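Stand: 16. August 2025. Gilt für alle Anschlüsse im Versorgungsgebiet Sultau, einschließlich der Ortsnetze, die über die Übergabestation Distport gespeist werden.

# Häufige Fragen zu Wasserhärte und Enthärtung

## Allgemeines

### Was bedeutet Wasserhärte?

Die Härte beschreibt den Gehalt an Calcium- und Magnesiumionen. Angegeben wird sie in Millimol Calciumcarbonat je Liter oder, älter und weiterhin gebräuchlich, in Grad deutscher Härte (°dH). Ein Millimol je Liter entspricht 5,6 °dH.

### Welche Härtebereiche gibt es?

| Bereich | mmol/l | °dH |
|---|---|---|
| weich | unter 1,5 | unter 8,4 |
| mittel | 1,5 bis 2,5 | 8,4 bis 14 |
| hart | über 2,5 | über 14 |

Die früher übliche vierte Stufe (»sehr hart«) ist entfallen. Ältere Geräteanleitungen verwenden sie noch. Maßgeblich für die Einstellung am Gerät ist der Zahlenwert, bei Geräten mit Stufenwahl die Tabelle des jeweiligen Herstellers.

### Ist hartes Wasser gesundheitlich bedenklich?

Nein. Für Calcium und Magnesium enthält die Trinkwasserverordnung keinen Grenzwert. Nachteile entstehen bei der Erwärmung, insbesondere in Speichern und an Heizstäben.

### Warum schwankt der Wert in Sultau?

Das Ortsnetz wird aus zwei Tiefbrunnen und der Übergabestation gespeist. Bei hoher Abnahme steigt der Fremdwasseranteil, und die Härte sinkt. Die 1.341 Anschlüsse der Südzone liegen in der Mischzone und sind davon stärker betroffen als die Nordzone. Der gültige Bereich wird jeden Januar mit der Jahresabrechnung mitgeteilt.

## Enthärtungsanlagen

### Wie arbeitet ein Ionenaustauscher?

Das Wasser durchströmt ein Harzbett, das Calcium- und Magnesiumionen bindet und dafür Natriumionen abgibt. Ist die Kapazität erschöpft, wird das Harz mit Salzsole regeneriert. Das Spülwasser gelangt über einen freien Auslauf in die Entwässerung.

### Auf welchen Wert soll verschnitten werden?

Im Haushalt sind 6 bis 8 °dH üblich. Vollständig enthärtetes Wasser (0 °dH) ist für die Hausinstallation nicht zu empfehlen.

### Wie stark steigt der Natriumgehalt?

Je entferntem Grad deutscher Härte nimmt der Natriumgehalt um 8,2 mg/l zu. Der Grenzwert beträgt 200 mg/l. Rechenbeispiel: Bei einer Absenkung von 18 auf 8 °dH kommen 82 mg/l hinzu. Der natürliche Natriumgehalt des Rohwassers ist zu addieren. Für die Zubereitung von Säuglingsnahrung sollte eine Zapfstelle vor der Anlage genutzt werden. 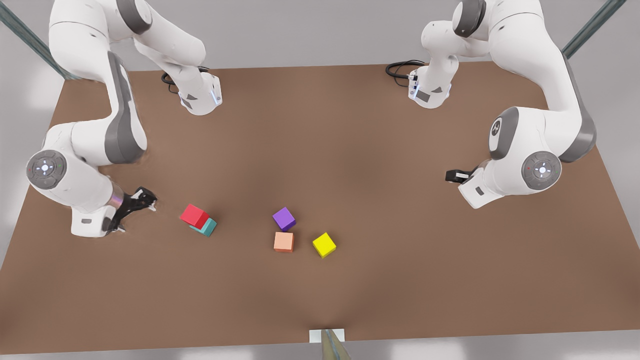 *Redaktion Kundeninformation, Wasserversorgung Sultau*

### Muss vor der Anlage ein Filter sitzen?

Ja. Die Einbaureihenfolge ist Wasserzähler, Rückflussverhinderer, Filter, gegebenenfalls Druckminderer, Enthärtung. Rückspülbare Filter sind mindestens halbjährlich zu spülen.

### Darf ich die Anlage selbst einbauen?

Nein. Arbeiten an der Trinkwasserinstallation sind einem eingetragenen Installationsunternehmen vorbehalten. Nach der Inbetriebnahme ist das Übergabeprotokoll aufzubewahren.

### Welche Gerätetypen sind im Gebiet verbreitet?

Häufig gemeldet werden Nundus 88 (Einzelsäule) und Tavares Duo (Pendelanlage). Die Einzelsäule liefert während der Regeneration nicht enthärtetes Wasser. Die Pendelanlage schaltet auf die zweite Säule um. Eine Empfehlung für ein bestimmtes Fabrikat sprechen wir nicht aus.

### Die Anlage zeigt »Salzmangel«, obwohl der Behälter gefüllt ist. Woran liegt das?

Meist hat sich eine Salzbrücke gebildet. Vorgehen:

1. Regeneration am Steuerkopf sperren.
2. Die Kruste mit einem stumpfen Kunststoffstab lösen.
3. Solestand prüfen, Soll laut Typenblatt.
4. Sperre aufheben und eine Regeneration von Hand auslösen.

Bleibt die Meldung bestehen, ist der Schwimmer im Soleschacht zu kontrollieren. Es darf ausschließlich Regeneriersalz nach DIN EN 973 verwendet werden.

### Wie oft ist eine Wartung fällig?

Eine Inspektion halbjährlich, eine Wartung jährlich, in Mehrfamilienhäusern halbjährlich. Nach längerem Stillstand ist vor der ersten Entnahme zu regenerieren.

## Messung und Meldung

### Sind Teststreifen genau genug?

Für eine grobe Zuordnung ja, für die Einstellung des Verschnittventils nein. Dafür eignet sich ein Tropfentest (Titrierlösung). Gemessen wird kaltes Wasser nach zwei Minuten Ablauf.

### Kann ich eine Probe einsenden?

Ja, mit mindestens 300 ml in einer sauberen, mit dem Probenwasser vorgespülten Flasche. Auf dem Etikett sind Zählernummer und Entnahmestelle anzugeben. Formular 127 liegt der Sendung bei.

### Muss eine Enthärtungsanlage angezeigt werden?

Bitte zeigen Sie Einbau und Stilllegung schriftlich an, Formular 127 kann auch hierfür verwendet werden (Feld 4 ankreuzen).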